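Modding diary, September, late
Reading time: 4 min

Back on Pindholm tonight after two weeks of telling myself I was done with it. The new overhaul dropped on Drekeo at lunchtime, the one that promises "living harbors" and a rebuilt traffic system, and I have read enough of these promise lists to know what I was going to get. I downloaded it anyway. 329 files, one readme, and the readme is mostly thanks to people.

The installer says it backs up your save folder. It made a folder called backup and put nothing in it. I had my own copy, made by hand, like I have made every time since the spring when Kasten's lighting pack ate 60 hours of my ferry company. Anyone who trusts a one-click installer for this game has not played it long.

First launch: crash at the menu. Second launch: menu with no text, only the boats drifting by. I moved the font file up one level, which is the same fix the last three overhauls needed, and it came up fine. You would think somebody would move the file before zipping it.
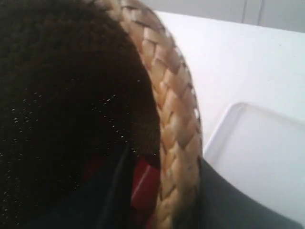

Textures first, as always, because that is what the screenshots sell. The author calls the new market stalls "photographed from life" and I don't believe it. Zoom in on the rope and the baskets and it is one flat brown smear repeated every few feet, with a shadow painted in to make it look thick. A real braided straw rim has depth to it, and dark fuzzy stuff beside it picks up little pale specks like lint, and none of that is in these files. The felt awnings are the worst, clean as a billiard table after what is supposed to be forty winters of sea air. I opened the folder and the awning texture has the same name as the one in the base game, so I have my suspicions about how new it is. Same size too, down to the byte. I'd call that a recolor.

The harbors are not living, by the way. I stood on the east pier for a full in-game day. Dockworkers walk to the crane, stop, turn, walk back. One of them walked into the water at noon and again at four. The old version had fewer of them and they did the same thing, so what has been added is more people doing it.

Traffic I will give half a point. Trucks do merge now. They used to sit at the on-ramp until the save went bad, and tonight I watched a line of them slide in one after another with no honking. Then I built a second ramp and they all went back to sitting. Raghavendra Pinto wrote on the forum that this is a pathing limit of 100 vehicles per district and that it can't be raised. He may be right, he usually reads the logs, but he also said that about the bridge bug and that one got fixed by a guy who changed one number.

Frame rate: 56 in the old town with everything on, and it held there. The mod page claims it will "double performance on older machines." Mine is older. It was 56 before I installed anything.

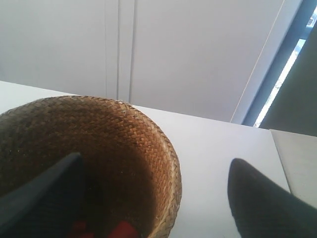 So I did what I do and started pulling it apart to see which pieces were worth keeping. Took the textures out and put the stock ones back. Took the weather out, since it snowed indoors at the customs house. Left the traffic scripts and the sound pack. The sound pack is good, I admit. Gulls at different distances, and the bell on the fuel dock no longer plays in stereo from inside your head. It's credited to a Lieselotte Hinrichs and she isn't mentioned anywhere in the announcement, which is all about the awnings.

Then I tried it with Mareo, the map extension, because the page says "fully compatible" in green letters. The two outer islands loaded upside down. I don't mean mirrored. The lighthouse was pointing at the seabed. Took Mareo out, islands gone, save still loads. I left it that way and ran one ferry back and forth for half an hour while I ate toast, and it was pleasant enough. That may be all I want from this game now.

Posted my notes under the download. I expect to be told I installed it wrong. To do: check whether the ramp problem happens on a clean save, and copy the save folder again before bed. By hand.

Comments (4)

Joscha Böttcher
You installed it wrong. The font file goes up one level.

Anoma Begum
He says he moved it, third paragraph. I get the same thing with the ramps, clean save, no other mods. Does the second ramp have to be in the same district?

Senan Ó Flaithearta
Islands are right way up for me but the ferry sails under them. Kept the gulls, binned the rest.

Raghavendra Pinto
It is a pathing limit.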